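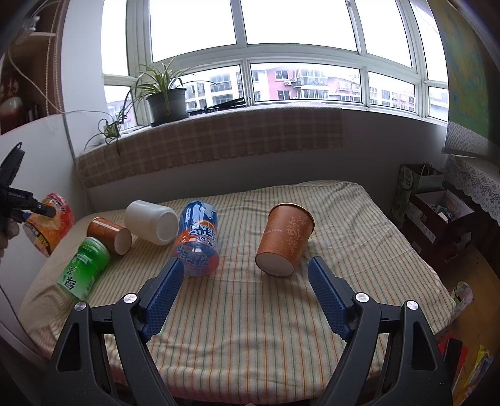 Laundering and storing bed covers in the Ellwood rooms

From December the bed covers in the Ellwood rooms will be washed to a revised schedule. The old one dated from when all linen went out to Catel on a Saturday and came back pressed. Most of it is now washed on site, and the settings posted in the Trornden laundry room have been wrong for some months. Please take down the old sheet and use this item until the new one is printed.

Woven striped covers

These are yarn-dyed, so the stripe is in the thread and goes through to the reverse. Colour loss in the wash is slight. Shrinkage is the larger problem, and it is greater along the length than across the width. Covers washed at 60 degrees and tumbled to full dryness have come back too short to tuck at the foot. The warp is held under tension on the loom and relaxes when wetted with heat, and most of that movement happens in the first few washes. A cover that has already shortened will not recover by being pulled, although it can be eased slightly while damp.

Wash at 40 degrees on a medium spin. Load the drum to two-thirds by volume, judged with the covers dropped in loosely. A full drum leaves hard creases along the fold lines, and these take longer to iron out than a second load takes to run. Use the liquid detergent, not powder. Powder residue shows on the darker stripes as a pale bloom, and it has been mistaken for fading more than once. If a cover has the bloom, rinse it again without detergent before deciding whether to withdraw it.

Do not use fabric conditioner on woven covers. It coats the yarn, reduces absorbency and makes the cloth slip on the mattress.

Drying

Line drying is preferred when the yard is dry. Hang with the stripes vertical, folded over the line at the midpoint, with no pegs on the hem. Pegged hems dry scalloped and will not lie flat at the corner. Where the tumble dryer has to be used, set it to low heat and remove the cover slightly damp. Finish on the rack. Machine 7 runs hotter than its dial indicates and should be kept for towels until the thermostat has been replaced. The part is on order from Condia.

Do not leave covers on the rack in direct sun for longer than they need. Cotton yellows under strong light when detergent is left in it, and the cream ground shows this before the coloured yarn does.

Ironing

Iron on the reverse, damp, along the stripe. Ironing across the stripe pulls the weave out of line, and once the edge has gone wavy it has to be washed again to bring it back. Steam alone is enough for covers going straight on to a bed. Covers going into the cupboard should be fully dry before folding, and should be left to cool after pressing. Warm cloth stacked in a closed cupboard holds moisture, which is the usual cause of the musty smell reported in the spring.

Fitting

Centre the cover by the stripe, not by the hem, as the hems are not all cut square. Corners on the older mattresses are rounded and take a single fold. The newer mattresses are deeper and need a double fold, pinned under by the weight of the mattress. Smooth from the centre to the sides.

Storage

The linen cupboard has been relabelled by shelf. Single covers are on the lower two shelves and doubles above. Fold in half lengthways twice and then in thirds, with the fold outwards. Put clean stock at the bottom of the pile and take from the top, so that all covers are used in turn. The stock code for replacement single covers is 1111. The code printed on the old list is for pillowcases, and orders placed against it have been filled with pillowcases.

Each room should hold 2 covers, one on the bed and one in the drawer. Anything above that belongs in the cupboard.

Withdrawal

A cover should be withdrawn if it has a hole, a worn hem longer than 8 cm, or a stain that remains after 2 washes. Mark it with the red tape and leave it in the crate by the door. Do not cut it up for cloths before it has been entered in the book. Covers that have shortened but are otherwise sound can be moved to the narrower beds.

Wool blankets are not covered by any of this and still go to Catel.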